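Pivot pins and hinge joints on hand tools: cleaning and oiling

Applies to pliers, secateurs, folding rules, tin openers and any linkage held together by plain pins.

- Brush out dry grit before any oil goes in. An old toothbrush will do.
- Work the joint through its full travel 4 times with a drop of thin oil on each side, then wipe off what comes out. It will be black at first.
- Repeat until the wipe comes away clean. Badly neglected joints may need up to 4 rounds.
- Finish with 2 drops of heavier oil. Cooking oil goes gummy and should be kept off tools.
- Tin openers and kitchen scissors: food-safe mineral oil only.

A pin that has walked sideways can be tapped back with a punch slightly smaller than the pin. Support the far side on a block with a hole drilled in it. If the pin slides back under finger pressure the hole has worn, and the pin should be replaced with the next size up.

Side play is checked with the jaws half open. Movement at the tips is always greater than at the joint, so check both before blaming the pin.

Rubber and soft plastic pads: soapy water, no oil, no white spirit. Dry them before storage.

Oil all tools in January, before the shed gets damp again. Notes by Jocelyn Cloutier, Vavthorpe.
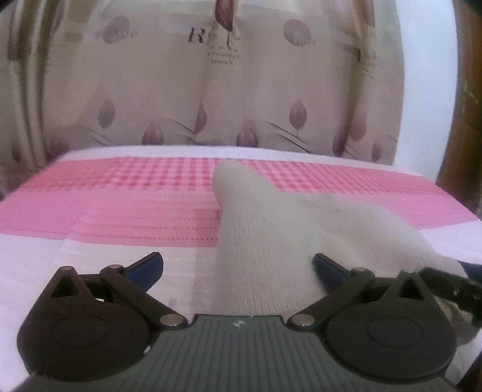
Silver pivot pins in black linkage arms, with blue fingertip pads.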